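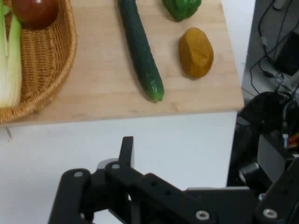
4. Arbeiten am Sortierplatz

Dieser Abschnitt richtet sich an alle, die in der Vorbereitung am Sortierplatz eingesetzt sind. Er gilt für beide Schichten und ersetzt die Fassung vom November.

4.1 Was sich an der Aufgabe ändert

Gemüse wird am Sortierplatz nicht mehr von Hand aus dem Korb auf die Arbeitsfläche gelegt. Diesen Teil übernimmt der Arm unter der Steuerung Prelgate. Waschen, Putzen und Schneiden bleiben Handarbeit. Neu hinzu kommen das Bestücken des Korbs, die Freigabe und die Sichtkontrolle. Die Einteilung am Platz macht Larysa Stelmakh; niemand arbeitet dort ohne Einweisung.

4.2 Platz vorbereiten

1. Freigabeschalter auf »Halt« stellen. Die Anzeige muss dauerhaft gelb leuchten.

2. Arbeitsfläche abwischen und trocknen.

3. Korb bestücken. Höchstens 20 Stück einlegen, schwere Stücke nach unten. Tomaten zuletzt einlegen.

4. Beschädigte oder weiche Ware aussortieren und in die graue Kiste geben.

5. Schneidbrett auflegen, falls die Ware gleich weiterverarbeitet wird. Lage des Bretts in Prelgate unter »Fläche« bestätigen. Gurken dürfen schräg liegen — der Greifer setzt nahe der Mitte an. 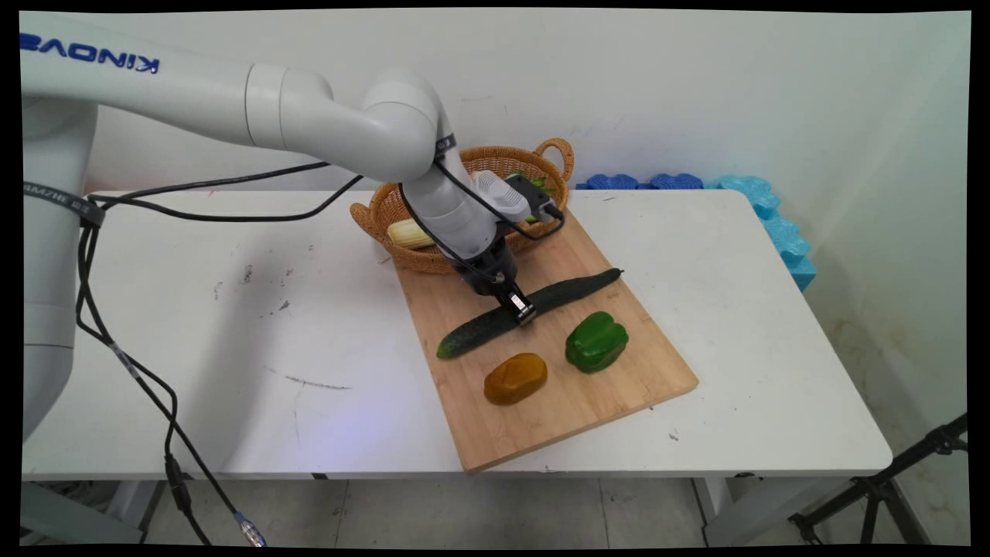
6. Kabel prüfen. Sie dürfen den Weg des Arms nicht kreuzen und nicht unter dem Brett liegen.

7. Zurücktreten, Freigabeschalter auf »Betrieb« stellen und den ersten Griff abwarten.

VORSICHT: Während der Freigabe nicht in den Arbeitsbereich fassen, auch nicht, um ein verrutschtes Stück zurechtzulegen. Zuerst »Halt« drücken und warten, bis der Arm steht.

HINWEIS: Messer gehören nicht an den Sortierplatz.

4.3 Wenn ein Stück nicht gegriffen wird

Der Arm wiederholt den Griff bis zu 4 Mal. Danach meldet Prelgate den Code 957 und wartet.

1. »Halt« drücken.

2. Stück von Hand umlegen oder entnehmen.

3. Meldung quittieren und Betrieb wieder freigeben.

Tritt der Code innerhalb einer Schicht mehr als 5 Mal auf, bitte Pylyp Tkachenko anrufen. Greifkraft und Geschwindigkeit nicht selbst verstellen. Die Störungen werden nicht einzelnen Personen zugeordnet — im Schichtbuch stehen nur Uhrzeit, Ware und Code.

4.4 Pausen und Ablösung

Der Platz wird vor jeder Pause auf »Halt« gestellt. Wer ablöst, prüft Korb und Fläche neu und trägt sich im Schichtbuch ein. Der Takt des Arms ist keine Vorgabe für die Schneidplätze. Staut sich die Ware, wird der Arm angehalten. Fragen zur Einteilung und zu den Pausenzeiten beantwortet Hilde Vermeulen.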